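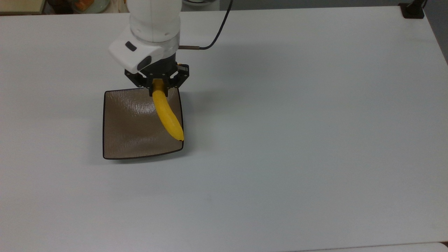

A banana held above a dark square plate.

The Vistgate regional authority will open its revised packaging and food waste rule to written comment in October, Deputy Environment Commissioner Rebecca Guerra told a business luncheon hosted by the Kolum Chamber of Trade. The draft covers 441 registered food handlers in the region, including wholesalers, grocery chains, commercial kitchens and cold storage operators.

Under the draft, a covered handler must weigh discarded food separately from other waste and report the totals each quarter. Current rules require a single annual figure for all organic waste, which may be estimated from container volume. Estimates would no longer be accepted for sites with more than 19 employees. Smaller sites could continue to estimate, using a conversion table set out in the second annex.

Guerra said the annual figures had been of limited use to her office. Container volume does not distinguish between full and half-full pickups, and the density of mixed organic waste changes with the season. She said two sites of similar size had filed totals that differed by a factor of four, and that staff had been unable to determine whether the difference was real.

"We can't set a reduction target on a number we don't trust," she said. "The first two years of this rule are about measurement. There is no target in the text, and there won't be one until we have eight quarters of data."

The draft sets out three categories for reporting: unsold edible food, trimmings and preparation waste, and spoiled stock. Food sent to donation programs is recorded on a separate form and does not count toward the discard total. Packaging that cannot be separated by hand may be weighed with its contents, subject to a fixed deduction.

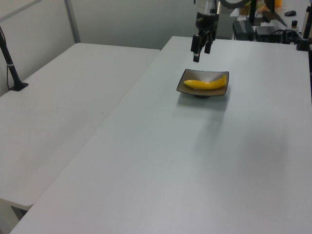
Scales must be certified and checked every 12 months. Lamai Thongdee, who heads compliance at the produce wholesaler Pongsiri, asked whether existing floor scales would qualify. Guerra replied that any scale already certified for commercial sale would be accepted without further testing, provided the certificate is kept on site. Scales used only for internal stock control would have to be certified before the first reporting quarter.

Several questions concerned cost. The authority's impact statement puts the first-year expense for a mid-sized wholesaler at the price of one certified scale plus 84 staff hours, most of it in training and in changes to record keeping. Subbarao Krishnan, operations director at the cold storage company Milturis, said the estimate left out night shifts, when a single employee often handles both receiving and disposal. He asked that the rule allow one combined weighing per shift in place of a weighing per container. Guerra said the text could be read either way on that point and that she would welcome a written submission.

Åsmund Isaksson, a waste hauler with routes in the northern part of the region, asked who would be liable when the hauler's weight and the handler's weight disagree. The draft makes the handler's figure the official one, with a tolerance of 3 percent. Larger differences must be explained in a note attached to the quarterly report. Haulers would not be penalized but would have to keep pickup records for two years.

Penalties for handlers start with a written notice and a 60-day period to correct the filing. Fines apply only after a second missed or incomplete report in the same calendar year. The authority will not issue fines during the first two quarters.

Chamber president Kanokwan Sitthichai said the chamber supports separate weighing in principle and will file a joint comment on behalf of its members. She said the submission would focus on shift weighing, the form used for donated food, and the definition of spoiled stock, which in the present draft includes returned goods that were never opened.

Comments may be filed online or by mail. The authority expects to publish a summary of responses before the final text goes to a vote. If adopted without major changes, the rule would take effect at the start of the second quarter after the vote, with first reports due 30 days after that quarter closes.
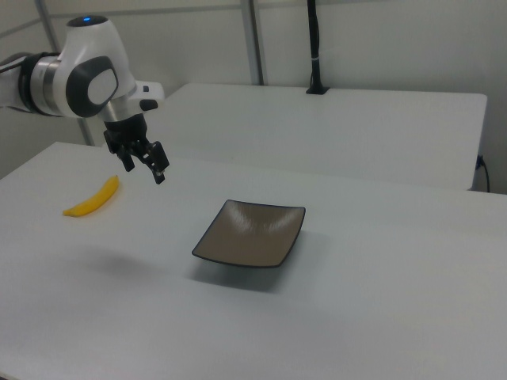
A robotic arm with a two-finger gripper over a white work table.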